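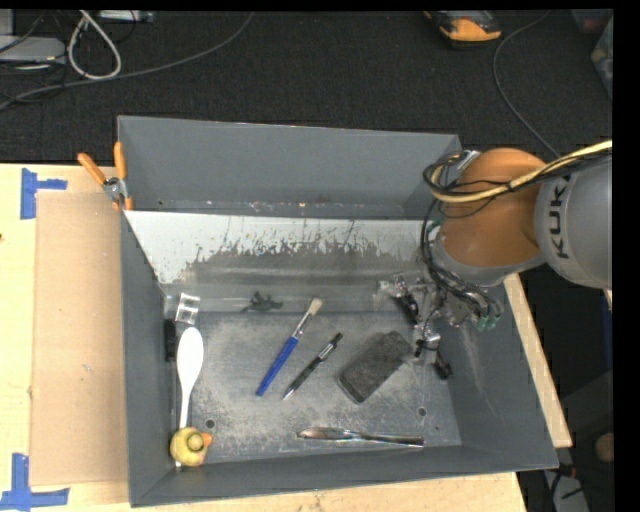
The gray bin, with the spoon, the duck, the knife and the rest of the clutter.

Numeo bin sorter, reviewed: would you let it do your junk drawer?

I've been promised a machine that tidies up since I was a kid, so when Lech Kurek at Stomana offered me an afternoon with the Numeo package I said yes and kept my expectations low. Numeo is software, mostly. You supply an arm and a gripper, it decides what to grab. The sales sheet says it is "ready for the home and the small shop." I have a home and I used to run a small shop, so fine, let's see.

The job is one every household knows. A bin of mixed stuff, things that don't belong together: a paintbrush with a blue handle, a black pen, a table knife, a white spoon, a rubber duck. Take them out one at a time and put them down somewhere sensible.

I asked for 37 tries and kept score on the back of an envelope. It got 19. A few of those I was generous with, as the pen went down hard enough to make me wince.

The duck was no trouble. Soft, fat, bright yellow, I'd hire anything to pick up ducks. The knife was the sore spot all afternoon. A shiny blade lying flat on a scratched metal floor gives the fingers very little to get under, and the software kept choosing the middle of it, failing, and choosing the middle again. My grandson would have tried the handle by the second go.

Then there's speed. The average pick took 14 seconds, with a long think before each one. Clearing a kitchen drawer at that rate is a job for a whole evening, and you'd have to stay in the room. Bogdan Tomaszewski, who has the Gruvbridge system in his packing shop, tells me his is quicker, but he feeds it the same carton all day long. That's a different chore and an easier one.

Setup deserves a grumble too. The manual is 253 pages and the part about calibration sends you to an appendix that sends you back. You also need floor space for an arm and all its cables, and I don't know many kitchens that have it.

What I liked: it never threw anything, the stop button worked every time I hit it, and the log is in plain English.

For a research bench, maybe. For a shop with one kind of part, ask for a trial with your own parts in the bin. For the house, no. Two stars, and I'll look again if they sort out the knife.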